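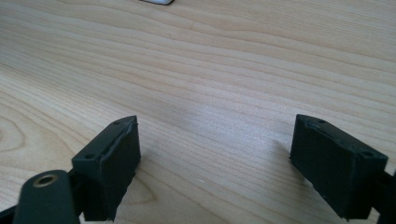
Re: Oiling the table tops at Jutstead

Filed under: List archive > Hall and furniture

From: Griet Michiels
To: Jutstead hall list
Date: May 26, 2022

Toon Desmet wrote:

> Before we order anything, can someone tell me what was put on the
> tables last time? I have found two part-used tins in the cupboard under
> the stairs, one hard wax oil and one plain Danish oil, and neither has
> a date on it. The Brasstead quote for having all six tops sanded and
> finished came to 330 and does not include collection. I would
> like to give them an answer by the end of the month.
>
> Also, does anyone still have the key to the side gate?
>
> Toon

Toon,

It was the hard wax oil, two thin coats, in January of last year. The Danish oil was bought for the benches outside the Avgate entrance and should go back in the shed with the brushes.

I would not pay for sanding on all of them. Pale wood with a lot of figure in it, the wavy lines and the odd swirl where there was a knot, looks better for being left alone as far as possible. You lose a little each time you take it back, and these were sanded hard when we bought them. A wash with warm water and a drop of washing-up liquid, a day to dry, then a light rub with a fine grey pad along the grain will do for most of them. After that, one coat of oil put on with a cloth and wiped off after ten minutes. People leave too much on and then it goes tacky – that was the trouble with the table by the kitchen hatch, which the card group complained about for weeks.

The hatch table does need sanding. It has two black rings and a burn, and I doubt they will come out with a pad. Ask Brasstead for a price on that one alone. If they want a minimum charge, I can do it in my garage, but not before the end of June.

Please lay the oily cloths out flat outside until they are stiff before binning them. They can heat up and catch fire if they are left screwed up in a bag.

On the tins: the opened wax oil may have skinned over. If you can lift the skin off in one piece and the rest stirs up smooth, use it. If there are bits in it, buy a small one. One litre is plenty for a single coat on the lot.

I do not have the side gate key. I gave it to Steinarsdóttir when the fence was being done, so try there first.

Griet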